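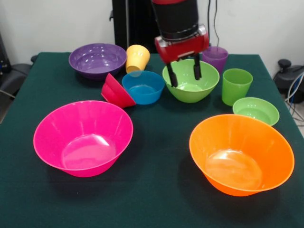 Attachment 1: plastic bowls on the green cloth.

Ticket: Colour shift and slow loading on product photos after catalogue import
Site: Desstead housewares shop
Platform: Stellix storefront, Grukeo image plug-in
Priority: Normal
Status: Resolved, one item carried over

Original report

Since the September import, product photos look flat on the public site. The same files look right on the desktop and in the Stellix media library. Strong colours are hit hardest. The hot-pink bowl in the attachment goes to a dusty rose on the product page, and the orange one is closer to brown. White and grey stock looks normal or near enough that we didn't notice.

Category pages are also slow. Tableware used to come up at once and now stalls with blank tiles before the thumbnails fill in. We have cleared the browser cache and tried a second computer. Same result.

The import brought in 3,000 products. Older products that weren't part of it are fine.

Support reply 1

Thanks for the attachment. Please send the following:

- the address of one product page that shows the fault
- the address of one older page that doesn't
- the original file for each, zipped so that mail software doesn't resize it
- a screenshot of Grukeo > Output settings

Please don't rebuild the thumbnails yet. A rebuild overwrites the files we need to compare.

Customer reply

All four sent. We had already rebuilt one category (Glassware) before reading this. It made no difference to the colour.

Support reply 2

Findings so far.

1. The original from the faulty page carries an embedded Adobe RGB profile. The original from the older page is sRGB.

2. The resized copy from the faulty page has no profile at all. The pixel values haven't been converted. A browser that receives an untagged file treats it as sRGB, so values written for the wider space are shown with less saturation. This matches what you describe, and also explains why neutral stock looks normal.

3. The media library shows the untouched original, profile included. That's why it looks right there.

4. In your screenshot, "Strip metadata" is ticked and "Convert to sRGB before resize" is not. With both boxes ticked, the file is converted first and the profile can be removed safely. With only the first ticked, you get the present fault.

Before changing anything, can you tell us whether the photos in the import came from the same source as the older ones?

Customer reply

No. The older ones were exported here with a web preset. The new batch came from Jeon, the wholesaler, as a folder of full-size files. We didn't touch them before the import.

Support reply 3

That fits. The plug-in settings were probably wrong before September as well, but with sRGB input there was nothing to convert.

Steps, in this order:

1. Take a backup of the media folder.
2. In Grukeo > Output settings, tick "Convert to sRGB before resize". Leave "Strip metadata" ticked.
3. Save, then reopen the page and check that the box is still ticked. In some versions the setting isn't kept if the session has timed out.
4. Rebuild one product only.
5. Clear the Stellix page cache, then the delivery cache. The order matters - clearing them the other way round can put the old thumbnail back into the delivery cache.
6. Check in a private window.

Customer reply

Step 3 caught us. The box was empty when we went back in. Logged in again and it stuck on the second try.

Rebuilt the pink bowl only. Colour on the product page now matches the original on the same monitor. Category page still slow.

Support reply 4

Good. Go ahead with the full rebuild, Glassware included, and run it outside shop hours.

The slow loading is a separate fault. We looked at the network log for Tableware. The tiles are requesting the full-size originals and scaling them in the browser. One thumbnail came through at 19 MB. The plug-in skips any source above its memory limit and falls back to the original without showing a warning. The skips are listed in the job log as "source too large, passed through".

Raise the limit under Grukeo > Advanced from the default to the next step up, then start the rebuild.

Customer reply

Rebuild started Tuesday evening and was finished by morning. Job log has 686 lines with "passed through" from the first import and 2 from the rebuild. Tableware loads normally. Colours checked on a sample from each category, all fine.

The remaining two are both banner images for the front page, not products.

Support reply 5

Those two are wider than the plug-in's fixed maximum, so the memory limit won't help. Resize them by hand and upload again, exported as sRGB.

We've passed on a request for a visible warning when a file is skipped. No release date for that yet. Until then, search the job log for "passed through" after each large import.

Ticket closed. Banner images carried over to a new ticket at the customer's request.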